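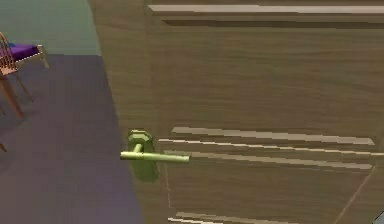

Minutes No. 2

Brekoldale Robotics Club
Minutes of the regular meeting, February 6, 2026

Kristóf Somogyi chaired. The meeting opened at 3:45 p.m. in the upstairs lab. The minutes of the previous meeting were accepted with one correction: the spare power supply belongs to the school and not to the club.

1. Door task in simulation

The door group reported on the simulated room for the Kulla project. The current room has a wood-grain door with a green lever handle, a teal-green wall and a chair with a purple cushion. The handle is mounted on a tall backplate and the lever is a long straight bar. The group asked whether the bright handle makes the task too easy for the vision part. After some discussion it was agreed to keep the green handle for now and to add a handle close to the door color as a separate test.

Results so far: 646 training episodes have been saved. The last evaluation used 200 runs with the door position changed each time. The policy does well when it starts facing the lever and poorly when it starts from the hinge side. Two failure types were listed:

Gripper reaches past the end of the lever and closes on nothing.
Gripper pushes down on the lever but does not pull or push the door afterward.

The chair was brought up again. Some members want it removed until the door works every time. Others want it left in, as the final task will have furniture in the room. Vote taken. The chair stays, but its position will be fixed until the next evaluation.

The pale grooves across the door were also discussed. Three sit close together at about the same height as the lever, and the handle detector sometimes marks them as part of the bar. The vision group will try a plain door with no grooves and report the difference.

2. Clarska entry

The club will enter the Clarska student contest in the simulation division only. The entry form needs a team name and a short written description of the method. The team name will be Kun, same as last season. Kristóf will write the description and send it to everyone for comments before it goes in. The physical division was put off until September.

3. Lab computers

The two machines by the window are not to be shut down while a training job is running. Please read the note on the monitor first. A job was lost this way last week and had to be started over. Anyone starting a long job should write their name and the expected finish time on the whiteboard.

4. Shared folder

Room files are to be saved with the door type in the file name. Old versions go in the archive folder. Do not delete anything from the archive without asking.

5. Action items

Door group: add the second handle color, rerun the evaluation from both starting sides.
Vision group: plain door test.
Kristóf: contest description and entry form.
All: clear personal files off the lab computers.

6. Other business

A request for a beginners' session on the simulator was received from the ninth grade. Held over to the next meeting.

Meeting closed at 4:50 p.m.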